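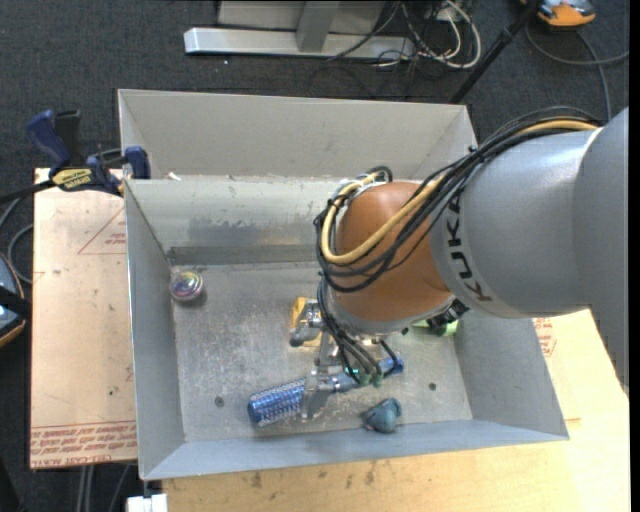
Bin picking by remote control: notes from the Sastthorpe bench

The KUKA arm has been on teleoperation duty since October. Faisal Arain and Buppha Chantharasri take turns driving it, and the work is simple to describe: reach into a gray metal bin, take hold of one thing, move it to the bin next door. Every run is recorded and goes into the training set for Plalel, our picking model.

We try to choose items that cause different kinds of trouble. A hairbrush has a fat round head and a thin handle, so the operator has to decide where to take it. Our drivers are asked to come down with one finger on each side of the brush and close slowly. A ball is harder, as it rolls off when a finger touches it first. Small lumpy things near a wall are the slowest of all, and the wrist often has to turn before the fingers will fit.

A session lasts 30 minutes, then the operators swap. Buppha asked for the limit after noticing that her grasps got sloppy toward the end of longer stints. A good session gives us about 60 usable runs. We keep the failed grasps too, marked as failed, provided the driver went on to recover the item. Runs where the arm touches the bin wall hard enough to trip the force limit are thrown out.

Two changes to report. The hand controller now has a slow mode, which cuts arm speed to a fifth once the gripper is below the rim. Faisal uses it all the time, Buppha only for the corners. We have also started clamping the bin at the rim - it used to creep across the table during a session, and the early recordings had to be realigned one by one.

Next month Adeel Bugti will try guiding the arm by hand for the same items, so we can compare the two sets. If you would like to drive for a session, write to Hubert Gajewski. Training takes 2 hours and you do not need any robot experience.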